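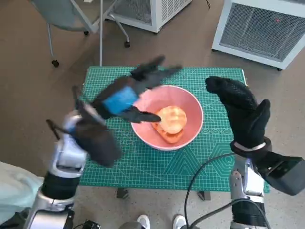
머리 쪽 시점의 작업 화면. 녹색 커팅 매트 위의 분홍색 그릇에 빵 모양 장난감이 담겨 있고, 장갑을 낀 두 로봇 손이 그릇 양쪽에 있다.

Prestulik 양팔 탁상 조작 데이터세트
데이터 카드, 버전 2

발행: Trevex 조작학습연구실
데이터 책임자: Nazanin Kazemi
수집 및 장비 책임자: Kiyoshi Oda
최종 개정일: 2020년 3월 16일

개요

Prestulik은 양팔 로봇의 탁상 조작을 모방학습으로 훈련하기 위하여 구축한 시연 데이터세트이다. 원격 조작자가 로봇의 양팔과 양손을 직접 제어하여 과제를 수행하고, 그 과정에서 발생한 영상, 관절 상태, 제어 명령을 동일한 시간축 위에 기록하였다. 현재 버전에는 과제 문장 64종에 대한 시연 38시간 분량이 수록되어 있다.

본 문서는 데이터세트의 이용을 검토하는 연구자와 내부 개발 부서를 대상으로 한다. 수집 조건, 파일 구성, 품질 판정 기준, 이용 범위 및 알려진 한계를 기술하며, 모델 구조나 학습 결과는 다루지 않는다. 학습 결과에 관한 사항은 연구실이 별도로 관리하는 실험 기록을 따른다.

수집 목적

연구실의 기존 자료는 대부분 한 팔로 물체를 집어 지정 위치에 놓는 동작으로 구성되어 있었다. 해당 자료로 훈련한 정책은 한 손이 용기를 잡아 주어야 하는 과제나, 한 손이 작업하는 동안 다른 손이 자리를 비켜 주어야 하는 과제에서 불안정한 동작을 보였다. Prestulik은 이러한 양손 협응 구간을 보강하기 위하여 기획되었다.

수집 대상은 용기와 음식 모형을 이용한 상차림 계열 과제를 중심으로 선정하였다. 음식 모형은 변질되지 않고 반복 사용이 가능하며, 형태가 다양하여 파지 자세의 변화를 유도하기에 적합하다. 용기는 가장자리의 높이와 벌어진 정도에 따라 손의 접근 방향이 달라지므로, 동일 과제를 여러 용기로 반복하여 수집하였다.

과제 구성

과제는 다음의 네 계열로 구분한다.

담기: 매트 위의 물체를 집어 그릇 또는 접시에 넣는다. 한 손이 물체를 옮기는 동안 다른 손은 용기 곁에서 대기하거나 용기를 지지한다.

꺼내기: 용기 안의 물체를 집어 매트 위의 지정 구역으로 옮긴다. 물체가 용기 벽에 붙어 있는 배치를 반드시 포함한다.

용기 이동: 물체가 담긴 용기를 한 손 또는 양손으로 옮긴다. 이동 중 내용물이 용기 밖으로 떨어진 시연은 실패로 판정한다.

건네기: 한 손에 쥔 물체를 다른 손으로 넘긴 뒤 내려놓는다. 넘기는 위치는 조작자의 판단에 맡기되, 매트의 상공을 벗어나지 않도록 한다.

과제 문장은 한국어로 작성하고 영어 번역을 병기하였다. 문장에는 물체의 이름과 색, 동작, 목적 위치를 명시하며, 사용할 손은 과제 정의상 필요한 경우에만 지정한다. 예컨대 "빵을 분홍색 그릇에 담으시오"라는 문장에는 손이 지정되어 있지 않으므로, 왼손을 사용한 시연과 오른손을 사용한 시연이 함께 존재한다. 손의 좌우는 언제나 로봇을 기준으로 한다.

수집 환경

수집은 Gostach 사업장의 카펫 바닥 실내에서 진행하였다. 작업대 상판에는 격자와 도형이 인쇄된 녹색 커팅 매트를 깔았다. 매트의 격자는 초기 배치를 재현할 때의 기준으로 사용하며, 눈금을 인식하는 것 자체는 과제에 포함되지 않는다.

로봇의 양손에는 검은색 장갑을 씌운다. 장갑은 손가락 표면의 마찰을 확보하고 손끝을 보호하기 위한 것으로, 표면이 마모되거나 봉제선이 벌어진 경우 즉시 교체한다. 교체 이력은 세션 정보에 남긴다. 장갑을 교체한 직후의 시연에서는 파지력 명령의 분포가 다소 달라질 수 있으므로, 촉각 또는 전류 신호를 입력으로 사용하는 이용자는 해당 이력을 확인하여야 한다.

배경은 정리된 촬영용 벽면으로 가리지 않았다. 의자, 실내용 기기, 케이블, 로봇 가까이에 선 사람의 신발 등이 영상에 포함될 수 있으며, 이는 수집 지침상 허용되는 요소이다. 다만 작업대 위에는 과제에 필요한 물체와 명시적으로 지정된 방해 물체만 둔다.

조명은 실내 천장등을 사용하였고, 창을 통한 자연광은 차단하지 않았다. 같은 과제라도 세션에 따라 매트와 용기의 색이 다르게 기록된다. 색 보정은 수행하지 않았다.

수집 절차

수집 담당자는 세션을 시작하기 전에 양팔을 기준 자세로 복귀시키고, 머리 카메라의 시야에 매트의 작업 영역이 모두 들어오는지 확인한다. 이어서 양손을 차례로 펴고 쥐어 장갑이 손가락의 움직임을 방해하지 않는지 점검한다. 점검 구간은 에피소드로 저장하지 않는다.

초기 배치는 배치표에 따른다. 배치표는 용기의 중심이 놓일 격자 구역과 물체의 방향을 지정한다. 담당자는 손으로 물체를 놓은 뒤 작업 영역에서 손을 완전히 빼고, 조작자에게 준비 완료를 구두로 알린다. 조작자가 이를 복창한 시점부터 기록을 개시한다.

조작자는 과제 문장을 확인한 뒤 평상시의 속도로 과제를 수행한다. 의도적으로 느린 동작은 요구하지 않는다. 빠르게 움직이는 손이 영상에서 번져 보이는 프레임은 정상 자료로 간주하며 제거하지 않는다. 실제 운용 중에도 동일한 번짐이 발생하므로, 이를 제외할 경우 훈련 분포와 운용 분포 사이에 차이가 생긴다.

파지에 실패한 경우 조작자는 같은 에피소드 안에서 최대 6회까지 다시 시도할 수 있다. 재시도가 포함된 에피소드에는 별도의 표지를 부여한다. 물체가 작업대 아래로 떨어지면 기록을 종료하고 해당 에피소드를 실패로 분류한다. 떨어진 물체를 사람이 주워 올려 이어서 수행하는 것은 허용하지 않는다.

과제를 마친 조작자는 양손을 용기에서 떼고 정지한다. 담당자가 최종 상태를 육안으로 확인한 뒤 성공 여부를 입력하면 기록이 종료된다.

수록 신호

머리 카메라 영상: 컬러 영상으로, 작업대를 위에서 비스듬히 내려다보는 시점이다. 양손과 팔뚝의 일부가 함께 기록된다.

관절 상태: 양팔과 양손의 각 관절 위치 및 속도. 단위는 라디안과 초당 라디안이다.

제어 명령: 원격 조작 장치의 입력을 변환하여 로봇에 전달한 목표값. 변환 이전의 원시 입력은 수록하지 않는다.

과제 정보: 과제 문장, 과제 계열, 초기 배치 구역, 성공 여부, 재시도 표지.

세션 정보: 작업대 식별자, 장갑 교체 이력, 소프트웨어 판본, 익명화한 조작자 식별자.

각 신호에는 공통 시계에 따른 시각을 부여하였다. 영상과 관절 상태의 기록 주기가 다르므로, 배포본에 포함된 정렬 도구로 시각을 맞춘 뒤 사용할 것을 권고한다. 정렬 도구는 영상 시각을 기준으로 직전의 관절 상태를 선택하며, 보간은 선택 사항이다.

파일 구성

최상위 폴더는 과제 계열별 하위 폴더와 공통 정보 폴더로 이루어진다. 하나의 에피소드는 하나의 폴더에 대응하며, 폴더 안에는 다음 파일이 있다.

video_head: 머리 카메라 영상
joint_state: 양팔 및 양손의 관절 상태
command: 제어 명령
task: 과제 정보
session: 세션 정보 참조값

공통 정보 폴더에는 과제 문장 목록, 물체 목록, 배치표, 훈련 및 검증 분할표가 포함된다. 분할은 에피소드가 아니라 세션을 단위로 하였다. 같은 세션의 에피소드는 조명과 배경이 거의 같으므로, 이를 훈련과 검증에 나누어 넣으면 검증 성능이 과대평가될 수 있다. 이용자가 분할을 새로 구성하는 경우에도 세션 단위를 유지할 것을 권고한다.

품질 판정 및 주석

모든 에피소드는 수집 담당자의 현장 판정과 검수자의 사후 판정을 거친다. 두 판정이 일치하지 않는 경우 Kiyoshi Oda가 영상을 재검토하여 최종 판정을 확정한다.

담기 과제의 성공은 물체가 용기 바닥 또는 용기 안의 다른 물체 위에 놓이고, 양손이 모두 물체에서 떨어진 상태를 말한다. 물체가 용기 중심에서 벗어나 있어도 성공으로 인정한다. 가장자리에 걸쳐 있으면 실패이다. 여러 겹으로 된 음식 모형은 일부가 옆으로 비어져 나와 있더라도 전체가 용기 안에 있으면 성공으로 본다.

용기 이동 과제에서는 용기의 밑면 전체가 목표 구역 안에 있어야 한다. 격자선에 닿은 경우는 구역 안으로 간주한다. 이 기준은 버전 2에서 변경된 것으로, 이전 판정은 모두 새 기준에 따라 다시 검토하였다.

손가락이 용기 위를 지나거나 용기를 일부 가리는 구간에 대하여는 가림 표지를 부여하지 않았다. 접촉 시점에 대한 주석도 제공하지 않는다. 접촉 여부는 영상만으로 확정하기 어려운 경우가 많아, 검수자 간 판정의 일관성을 확보하지 못하였다.

다음에 해당하는 에피소드는 배포본에서 제외하였다.

머리 카메라 영상 또는 관절 상태에 연속된 누락이 있는 경우
기록 중 사람이 물체나 용기에 손을 댄 경우
비상 정지가 작동한 경우
과제 문장과 수행한 동작이 서로 다른 경우

실패 에피소드는 제외하지 않고 별도의 표지와 함께 수록하였다. 성공 시연만을 필요로 하는 이용자는 과제 정보의 성공 여부 항목으로 선별하여야 한다.

개인정보 및 안전

조작자와 수집 담당자는 수집 전에 서면으로 동의하였다. 머리 카메라의 시야에 사람의 얼굴이 포함된 구간은 해당 에피소드 전체를 삭제하였다. 신발이나 옷자락 등 신체의 주변부가 나타나는 구간은 유지하였다. 음성은 녹음하지 않는다. 조작자 식별자는 무작위 문자열로 대체하였으며, 대응표는 배포하지 않는다.

로봇이 구동되는 동안 로봇 곁에는 비상 정지 장치를 지닌 안전 담당자가 위치한다. 안전 담당자는 양팔의 동작 범위에 손을 넣지 아니하며, 배치를 수정할 필요가 있으면 먼저 로봇을 정지시킨다. 케이블은 팔의 움직임에 걸리지 않도록 세션마다 경로를 확인한다.

이용 범위

본 데이터세트는 양팔 조작 정책의 훈련 및 평가, 행동 표현 학습, 언어 조건부 조작 연구에 이용할 수 있다. 머리 시점 영상에서의 손과 물체 추적 연구에도 이용할 수 있으나, 위치 주석은 제공되지 않는다.

실제 식품의 취급, 인체와 접촉하는 작업, 안전 기능의 검증에는 본 데이터세트를 근거 자료로 사용할 수 없다. 음식 모형은 변형과 미끄러짐의 특성이 실제 식품과 다르며, 수집된 파지력은 모형을 기준으로 한 것이다. 조작자의 숙련도를 평가하거나 개인을 식별하려는 목적의 이용은 금지한다.

알려진 한계

첫째, 작업면의 다양성이 낮다. 모든 시연이 녹색 매트 위에서 이루어졌으므로, 이를 다른 색이나 재질의 작업대에 적용할 때에는 추가 수집 또는 영상 증강이 필요하다. 내부 시험에서도 매트를 걷어 낸 작업대에서는 접근 높이의 오차가 증가하였다.

둘째, 담기 계열의 비중이 다른 계열보다 높다. 건네기 계열은 물체의 종류가 제한적이며, 특히 납작한 물체를 넘기는 시연이 부족하다. 계열별 균형이 중요한 경우 표본 추출 시 가중치를 조정할 것을 권고한다.

셋째, 조작자의 다수가 오른손잡이이다. 손이 지정되지 않은 과제에서 오른손의 사용 빈도가 높게 나타난다. 좌우 반전 증강을 적용하는 경우에는 로봇 손의 외관이 좌우 대칭이 아니라는 점에 유의하여야 한다. 왼손 손등에 파란색 직사각형 표식이 있는 영상을 반전하면 표식이 오른손에 나타나며, 표식을 단서로 삼는 모델은 좌우를 혼동할 수 있다.

넷째, 깊이 영상이 없다. 용기 안쪽의 높이나 손끝과 용기 가장자리 사이의 간격은 컬러 영상과 관절 상태로부터 추정하여야 한다.

변경 이력

버전 2에서는 건네기 계열을 추가하고, 용기 이동의 판정 기준을 개정하였으며, 분할 단위를 세션으로 변경하였다. 재시도 표지도 이번 버전에서 도입되었다. 최초 배포본은 지난 10월에 내부용으로 공개되었고, 현재는 배포를 중단하였다. 두 버전의 에피소드를 혼용하여 결과를 보고하는 것은 권장하지 않는다.

접근 및 문의

데이터는 Trevex 내부 저장소와 협력 기관인 Yokoyama의 연구용 저장소를 통하여 제공한다. 외부 연구자는 이용 목적과 보관 방법을 기재한 신청서를 제출하여야 하며, 승인된 목적 외의 재배포는 허용되지 않는다. 결과를 발표할 때에는 데이터세트의 명칭과 버전을 함께 표기한다.

손상된 파일, 잘못된 성공 판정, 과제 문장의 오류를 발견한 경우에는 에피소드 폴더명과 해당 시각을 첨부하여 조작학습연구실로 통지하기 바란다. 접수된 오류는 확인 후 정오표에 게시하며, 파일 자체의 수정은 다음 버전에 일괄 반영한다. 이용 승인에 관한 문의는 Nazanin Kazemi가, 장비 및 수집 절차에 관한 문의는 Kiyoshi Oda가 담당한다.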